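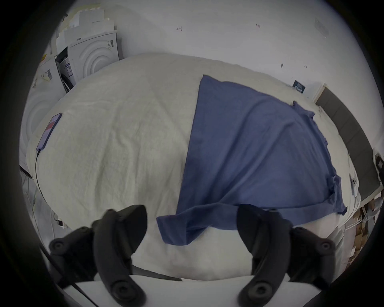 Notebook – August, equipment planning

Home | Notebook | Parts | Budget | Log in

Saturday, 10:40. Went through what we own before asking for anything new. We have 2 hand-held grippers that work every day and a third that we keep robbing for screws. The plan for fall needs 5. So the ask is for 3 new ones, and the old third stays as a parts donor.

Quote from Delen came in at 1061 for the set of 3, fingers and straps included, shipping not. Mets is cheaper per unit but sells the fingers separately, and fingers are what we wear out. I would go with Delen unless Mets changes the bundle. Need to ask both about lead time.

Laundry tasks on the bed come first in the schedule. A T-shirt on a duvet is a fair test for the fingers: soft thing on top of a soft thing, and the duvet wrinkles under it. The black molded ones are wide for picking up a single layer of cloth. Want a narrower tip on at least one unit. Asked Sallska if they can mold it in the same black so the sets match.

Other items, not in the quote:
- spare straps, the thin kind
- second charger
- more shirts in plain colors – blue reads well against the off-white bedding, gray probably won't
- shelf or bin for the cardboard boxes

Not buying an arm this round. Prillodis budget line covers hand tools and consumables only, and I don't want to split the order over two lines again. Revisit when the cloth tasks are through.

To do: send Delen the shipping address, get the Mets price with fingers in writing, measure finger width at the tip.

Recent entries
Strap wear, second check
Prillodis budget line, what counts
Sallska sample tips
Storage for the back wall

This site uses cookies to keep you logged in. OK | Settings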